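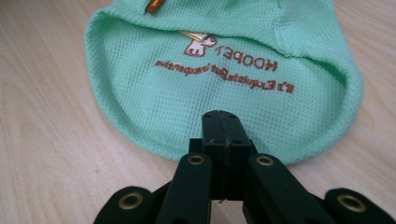 **Folding and storing the summer dog shirts**

The warm-weather drive at the Grustgate shelter shop is over for the year, and the small-dog clothing has to come off the rail before the sweaters go up in September. We took in 311 pieces this summer, most of them mesh shirts and light vests in the smaller sizes. Several members asked how we get them folded so they stay flat in the bins, so the method we use at the sorting table is written out for anyone who wants to do theirs at home.

Wash first. Mesh goes in a zippered bag on cold, with the hook-and-loop harnesses kept well away from it. One loose strip of hook tape will pull threads out of a whole load. Hang the shirts to dry. We stopped using the dryer for anything with stretch in it after a batch of rolled hems came out wavy and never lay down again.

When a shirt is dry, turn it inside out and check the back of any embroidery. If the lettering reads backward, you have the correct side facing you. Feel along the stitching for stiff backing or cut thread ends, which can rub a short-haired dog raw behind the front legs. Trim the ends with small scissors. Don't pull them.

Then fold:

1. Lay the shirt on a bare table and smooth it from the middle out to the hem. A tablecloth grabs the mesh and you end up chasing wrinkles.
2. Fold the neck end down over the body, a third of the way or a little less. Leave the bottom hem where it is.
3. Bring the sleeves or side openings in so they sit on the body. Bound armholes tend to puff up at the seam. Press them down with your palm.
4. Fold the two sides to the middle, then fold once more from the hem.

A shirt folded this way comes out close to the size of a paperback, and 39 of them fit in one of the gray bins from Skoltico without forcing the lid. The older clear bins hold fewer and the corners have started to crack, so please use those for leashes only.

Leave the sewn-in labels alone until the shirt has been sized. People like to cut them out, and we understand why, but once the label is gone we have to measure the chest and back by hand. If there is no size on the label, or it's in letters only, measure across the chest with the shirt flat, double it, and write the number on a strip of masking tape. Tape goes on the outside of the folded shirt. Pen directly on mesh goes straight through.

Letter sizes vary a lot from one maker to the next. Our mediums this year ran from a shirt that would fit a Chihuahua to one that was loose on a beagle, and adopters bring them back when we guess. Going by chest measurement, 56 pieces moved to a different bin. That was a long afternoon, but returns dropped afterward.

Shirts with holes, stretched necks or broken snaps go in the mending bag under the counter. The mending table at Takov takes them once a month. A small tear in mesh can be closed with a patch of plain cotton on the inside, stitched all the way around – iron-on patches melt it. Anything past repair gets cut up for tug toys.

Full bins go on the upper shelves in the Štefanec Street storeroom, labels facing out, smallest sizes on the left. Please don't stack more than three high. The light in the back half of the room is still out, so bring a flashlight if you go in after 4 p.m.

The summer rail brought in $3,224, and all of it goes to the vet account. Sweaters and lined coats can be dropped off at the side door any time the shop is open. Clean, please, and with both buttons.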